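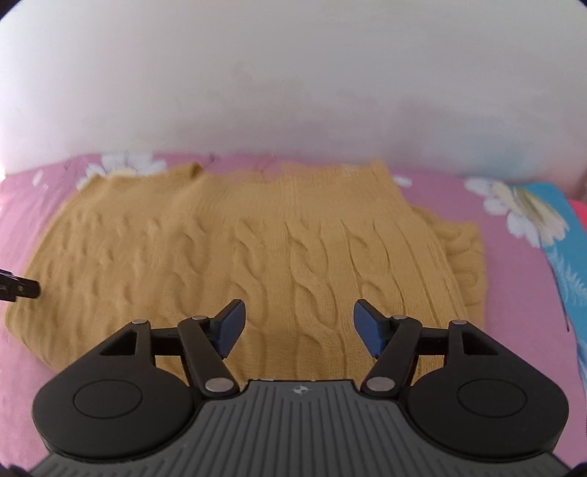
28 January 2024, evening

I went to the drawing hall in Rummont again, the third time this month. The subject was the same as before: how much of the paper to leave alone. Primo Fontana put my sheet from last week on the wall, between two others, and he said nothing for a long time. Then he covered the left half with his arm and asked me which half I would keep. I said the right one. He said he would keep the arm.

I was a little offended, and I thought about it on the tram home. My ink drawing of the harbor has everything in it: the cranes, the ropes, the wet stones, even the small numbers on the boats. I worked on it since October. I believed that patience must show in a drawing, and maybe it does show, but like sweat shows on a shirt.

Guido Sanna brought his portfolio of prints from Skukar. I asked him if I could look without talking, and he laughed but he let me. There are 17 sheets. The one I liked most is a winter field, with one dark line for a ditch and a gray stain that could be a village or smoke. The rest is bare paper. I looked for the snow and could not find where he made it. He told me later that he cut the block two times, because the first ditch was too long, and that he still is not sure about the second.

He does not like the word "empty" for this. In his dialect they have a word for a field that rests one year, and he uses that one. I asked him to write it down for me and I have already lost the paper. I must ask again, with shame.

After the break we made short studies of a jug, five minutes each, with the Holtimix ink that the hall buys now. It dries too fast for me and leaves a hard border. On the fourth try I stopped before the handle. I did not plan it – the time was over – but Primo put his finger at the place where the handle should be and nodded. I don't know if I can do this on purpose. When I try on purpose, it looks like I forgot.

I want to write down one disagreement also. The woman from the Rinaldi shop said that leaving things out is easy when you already have a name, and from a beginner people call it lazy. Primo answered her too quickly, I think. She has a point. My sister would say lazy.

For next week: one sheet, one object, no more than ten strokes. Buy softer brush. Ask Guido for the word. Return the book on screens, it is late 2 days already.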